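Home | Reviews | Club Kits | Parts | Forum | Contact

Trolside hand-held grippers, two-piece set

Our student robotics club bought the Trolside set in March for the teaching-by-hand project, where members do a task themselves with a gripper in each hand and the recordings go to the arm team. I have used it at 11 sessions.

The finger pads are the best part. They are dark rubber with a deep V notch and a mesh lining, and they hold small things without much squeezing. The housing is light gray plastic and has picked up no cracks. Each gripper carries a white cube with square markers on it for tracking. Check that the cubes are seated before you start. One of ours worked loose in the second week and we lost 9 recordings.
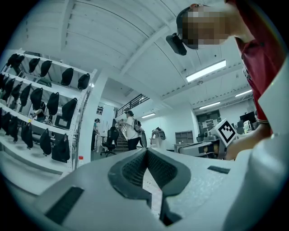 Dulce Rosales wrote in to say her club had the same trouble with the cubes and now checks them between every run, and that the older Medrano pair never needed it. I haven't tried the Medrano.

Setup takes longer than the manual suggests. The harness straps need adjusting for each student, and with a shared set that uses up club time. We practice at a small table with a gingham cloth on it, picking up a box and moving it to the other side. New members get the hang of opening and closing the jaws quickly. Using both hands together takes them a few meetings.
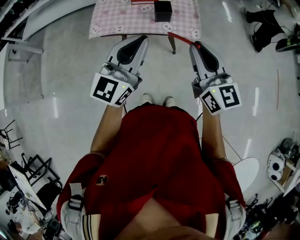 Price and spares

We paid 98 dollars for a spare pair of finger pads, too much for rubber. Shipping was quick. I would buy the set again for a club, but order the spare pads with it.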